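2020-10-24

Triaxial series on the Plokotach clay, continued. Saturation on specimen 2 took longer than I planned for. The B value was still creeping up this morning, so I left the back pressure at 400 kPa and went on to other things. Cell water topped up, no leaks at the base.

Checked the load cell against the Pesteck reference before starting the shear stage. The offset is small and steady, and I've entered it in the spreadsheet so please don't zero the cell again by hand.

Pile model: the mesh near the toe was too coarse. I refined it and reran the lateral load case in Lutodik. Head displacement hardly changed, but the bending moment curve lost the kink we kept arguing over. The run stops after 12 load steps with the interface elements turned on. With them off it goes all the way through. I suspect the tension cutoff. Tried a softer interface stiffness and it got a little further before stopping in the same way.
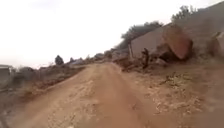
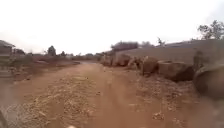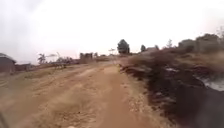
Unpaved road, all three.

**Genalyn Baluyot**
Research technician, soil testing

Cyclic tests next. The Coman actuator can take up to 30 cycles before the oil needs a rest, which is a nuisance for the long storm sequence. Options are to split the sequence into blocks with drainage closed between them, or to run at a lower frequency. I prefer the blocks. Pore pressure has to be logged through the pauses or we can't join the records afterward.

Trimmings from specimen 2 are in the oven for water content. Tins are labeled on the lid and on the side this time. The January batch had lids swapped and I had to throw out those numbers.

Still to do:

- rerun the pile case with smaller steps near the one that fails
- compare the p-y curves with the hand calculation, stiff clay version
- new membranes, the box is nearly empty
- ask who has the small wire saw
- back up the logger before the next shear stage

Shear on specimen 2 started after lunch, drained, slow rate. Leave the room door shut, the volume gauge drifts when the temperature moves.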